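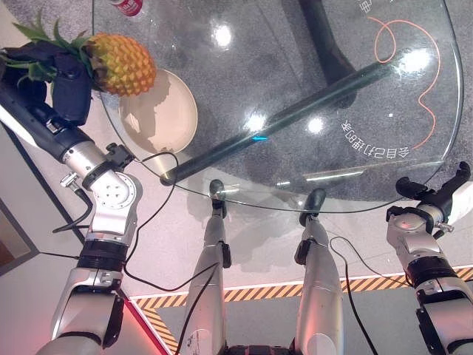

Page last changed: October, by Saqib Sandhu

Flornutico is a grasp selection method for two-armed robots, developed at the Brutetberg laboratory by Tamás Virág and Erzsébet Gál. It is sometimes called "handle-first grasping." The method looks for a part of an object that is narrower than the rest and treats it as a handle, whether or not it was made to be one. Its best-known demonstration is the moving of a pineapple by its leafy crown over a plate on a glass table. Claims that the method works on household objects in general have not been shown to hold.

Method

Flornutico takes two inputs, a wide view from the robot's head and a close view from the wrist. The head view is used to outline the object and propose a handle. The wrist view is then supposed to correct the proposal during the approach. A candidate is scored on width, estimated stiffness and distance from the object's center of mass, and the highest score wins. Grasps are first ranked in the Ullotik simulator, where leaves are modeled as a single stiff cone. Real leaves bend and slide over each other, and the authors give this one sentence.

The method does not plan the release. In the published trials an operator chose the moment when the hand opened, a detail that is easy to miss in the original report and is left out of most summaries of it.

Reported results

Virág and Gál reported 121 trials with crowned or stemmed produce and gave a success rate of nearly 90 percent. A trial was a success if the object left the table and stayed in the hand for 3 seconds. Setting it down on the plate was recorded separately and does not enter the headline figure. Under the stricter Metwally protocol, which requires the object to come to rest inside a marked area, only 15 trials were run. The report calls the outcome "encouraging" and prints no rate.

All of the grasps were made with the left hand. The right arm, fitted with a two-finger gripper, was kept beside the table and took no part in the lift, so the description of the work as two-armed rests on the hardware. The laboratory has said that a version using both arms is planned.
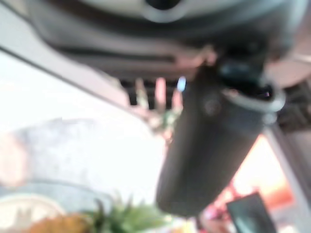 Manipulation and Grasping Group, Department of Robotics, Brutetberg

Role of the wrist camera

The authors credit much of the result to the wrist view. This is the weakest part of their case. At close range the gripper finger takes up a large share of the view, and the objects beyond it are strongly out of focus. Green spiky leaves and a yellow-orange shape can be told apart by color, but it is hard to see how a leaf edge could be located from such an image with the precision the report describes.

Innes Nisbet repeated the procedure with the wrist input switched off and found no clear loss in performance – though her set contained just 14 objects, too few to settle the matter. Gál answered that Nisbet's objects were larger and easier to outline from above. Neither side has released the raw images.

The clear tabletop has been raised as a second problem. Glass shows the floor and table supports beneath it and throws back reflections of the lights, all of which can disturb an outline taken from the head. The report presents the glass table as a harder test. It offers no comparison with an opaque one, so the claim cannot be checked.

Reception

Sunita Hutchins, reviewing handle-based methods, accepted that lifting a pineapple by the crown is a sensible choice and asked whether a learned score was needed to find it. A fixed rule – grasp the narrow end – would pick the same point on most of the test objects. She also noted that a crown can twist off, and that damage to the fruit was not recorded.

Supporters point to the method's short computing time and to the fact that it needs no model of the object in advance. Both points are generally accepted. Whether they amount to an advance over older shape-based rules is disputed, and no direct comparison on a shared set of objects has been published.

See also: Ullotik; Metwally protocol; grasp planning; transparent surfaces in robot vision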